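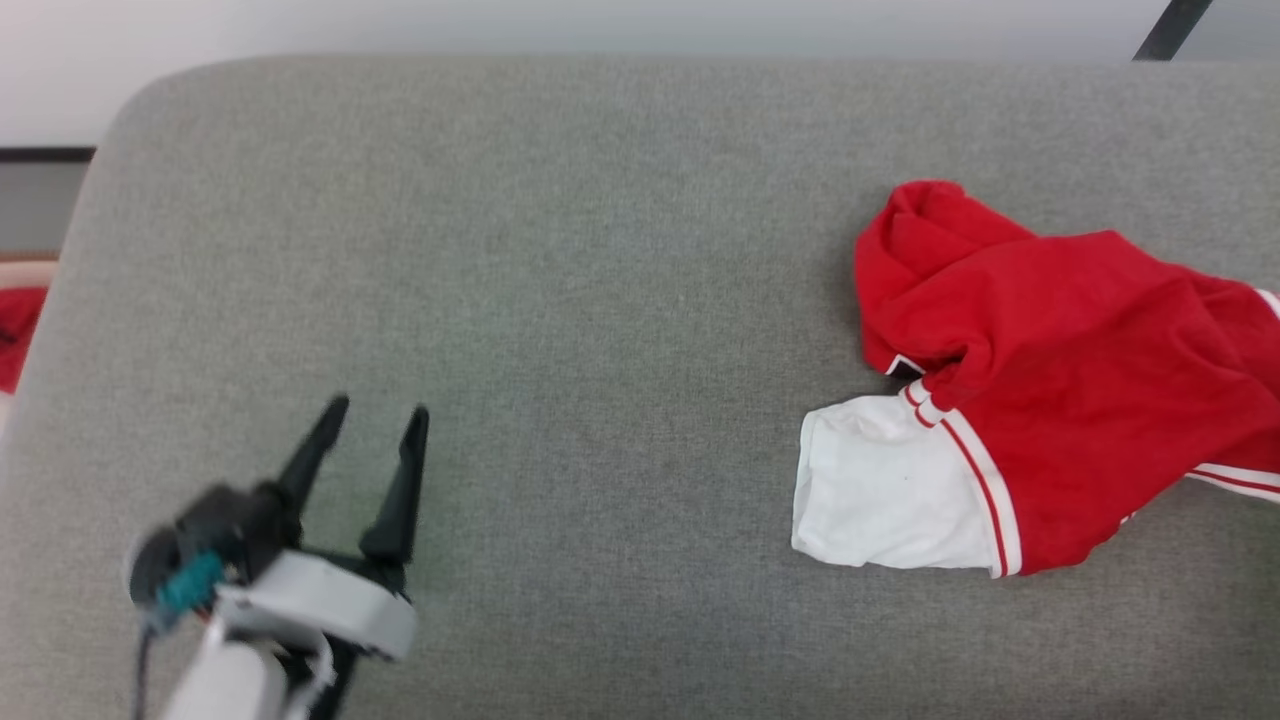
Figure 3. The garment task during the May open day. The gripper is open over the grey seat; the red garment with the white sleeve lies to its right.

4.2 Public demonstration at Stiswood

The open day gave us an opportunity to observe the system outside the hours and conditions under which it is normally tested. Visitors were admitted to the demonstration room in groups, and each group watched one complete session of the garment task. Corinne Quintanilla introduced the task and Booker Oyelaran supervised the arm. The control software was the Tinura release described in Section 3, with no changes made for the occasion.

Clothing was placed on the seat by a member of staff and was not smoothed or arranged beforehand. Sleeves and trim of a different colour from the body (Figure 3) were of particular interest, as earlier trials had shown that the planner sometimes treated a contrasting sleeve as a separate item. Visitors were asked to remain behind a line on the floor while the arm was powered.

A total of 17 sessions were held. In three of them the supervisor halted the arm before the first grasp, and these sessions are left out of the timing results in Table 2. Questionnaires were returned by 22 visitors. Most of the written remarks concerned the speed of the arm, which several respondents found slower than they had expected. Two asked whether it could be used safely in a home with small children, a matter outside the scope of this study.

Latrice Lyons coded the written remarks, and Emmett Holloway checked the coding independently. Their differences were settled by discussion before the remarks were compared with the session logs.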